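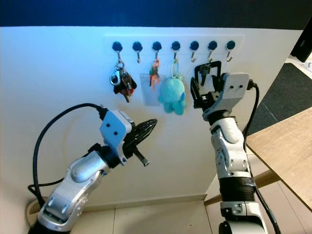

Genji Kobori wrote in to ask whether a two-arm cell really needs written rules for something as small as hanging up keys. It does, and they fit on one page. These are the ones we use at Urcombe.

Before the run

Check that the hook strip is fixed firmly to the wall. Give each item its own hook and leave a free hook as the target. Tags and card holders swing, so let them hang still before you start.

Look at the cables at both wrists. Each needs enough slack for full reach – but no loop that could catch on a hook or a table edge.

During the run

Move one arm at a time near the strip. The other waits lower down with its gripper open and empty.

Approach from below and stop short of the hook. Lower the speed for the last part of the move. Don't release until the ring is over the hook.

Keep hands out of reach of both arms. If a key drops, press stop before picking it up.

After the run

Write down every drop. After 3 drops in one session, stop and check the grip settings. Misaki Yagi keeps the log sheet, form 2236.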